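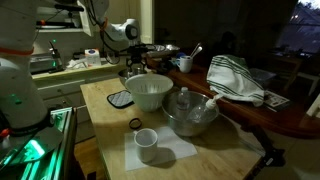

I'm sorting out my kitchen one category at a time this month, and posting as I go so I don't quit halfway. Today is bowls, mugs and everything that ended up near the sink with no home. I put a batch on the table first because I can't decide anything while it's inside a cabinet. The big steel bowl has the pump bottle and the other clear bottle standing in for a caddy, and the colander is back by the pot holder until I work out where it goes.

Rule I'm using: if I didn't touch it since January, it leaves the kitchen. It can go to the hall closet or to the donation box, but it can't go back in the cabinet it came from.

The colander stays. I looked at the folding kind at Hettiarachchi when I was in for rice and didn't like how they sat in the sink. Mine drains fine. It goes on the bottom shelf, next to the stockpot.

White mug stays too. I set it on a sheet of paper while I write the list, mostly so I stop putting it down on the bare wood. There were a lot more mugs in the cabinet than I have hooks for. The rest are in the box.

Bottles are harder. I keep refilling pump bottles and forgetting what I put in which one. Going to label them tonight with masking tape and a marker. I had a Jorkex label maker for a while and the tape refills cost more than the soap.

Someone asked about the shelf bins. They're from Tedia, the 3 pack, medium size. They fit a standard lower cabinet with a little room at the back. The lids are sold separately and I didn't bother.

Next up was the utensil drawer. I pulled the big serving pieces first and left the everyday forks alone. 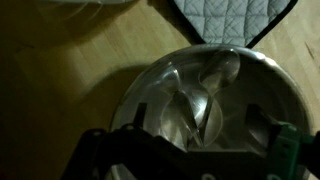
Spoons go in a bowl while I wipe out the drawer. It's easier than laying them all over the counter and I can carry the bowl straight to the sink if anything needs a wash. The drawer had crumbs in every corner, including under the liner, so the liner is coming out for good.

For steel bowls with water spots: white vinegar on a soft cloth, wipe, rinse, dry right away. Don't let them air dry or you get the spots back. I don't use anything scratchy on the inside.

Pot holders. I'm keeping the gray quilted one and throwing out two that had burn holes. Tharushi Pathirana suggested a hook on the side of the fridge and I'm going to try it. In the drawer they always end up under the whisk.

I also have a Skellalix drawer divider that never fit this drawer. It's 2 inches too long. If anyone local has a deeper drawer and wants it, send me a message. It's clean and all the pieces are there.

Where things stand at 5 pm: lower cabinet done, mug hooks done, utensil drawer wiped and waiting for the spoons. Still to do are the baking pans and the shelf over the stove, which I can't reach without the step stool.

A few people asked if I'm doing the pantry next. Yes, after the pans. I need to check dates on the cans first and I'd like a free morning for it. If you have a system for spices that isn't alphabetical, tell me, I'm going to need one.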